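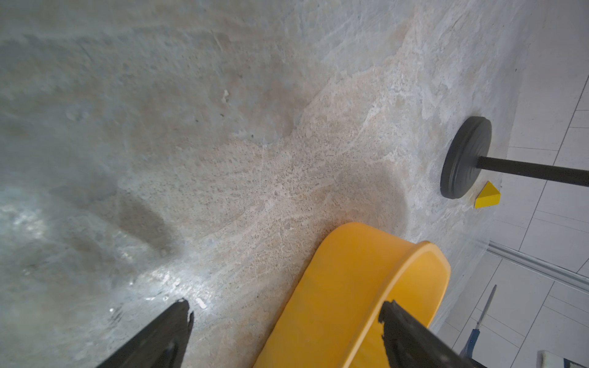 Chapter 8
Surfaces That Imitate Stone

After studying this chapter, the student should be able to explain how a stone-like finish is made, to name its usual faults, and to choose a suitable finish for a given room.

8.1 Why we imitate stone

Natural stone is heavy and it costs much money to move. A block must be cut, carried and lifted, and many floors in older houses cannot hold it. For this reason builders have made imitations for a very long time, with plaster, with cement, and later with resin.

In the workshop at Dhanial, where the first edition of this book was prepared, Geeta Awasthi kept 39 sample boards along one wall. New students were asked to touch every board with closed eyes and say which one was real stone. Most of them chose wrongly. The hand feels the hollows and the ridges first, and it feels the material only later.

8.2 Color and texture

A beginner usually mixes one gray and covers everything with it. The result looks like a painted wall. Real stone has seldom one color. Pale blue-gray, tan and cream can be found together in a small area, and between them there are dark specks and small pits. The colors should be put on in thin layers, and each layer must dry before the next one.

The texture is made before the color. Press and drag the material while it is soft, and do not repeat the same movement with the hand. If the pits are all of the same size, the eye will notice it quickly.

8.3 Gloss

Gloss is the most common difficulty in this work. A smooth area reflects a lamp strongly, and it may look wet even when it is fully dry. Hagos Zeleke advises the student to look at the surface under a low side light before the sealer is applied. High places may then be rubbed with fine paper.

Words to learn: aggregate, glaze, hollow, pit, ridge, sealer.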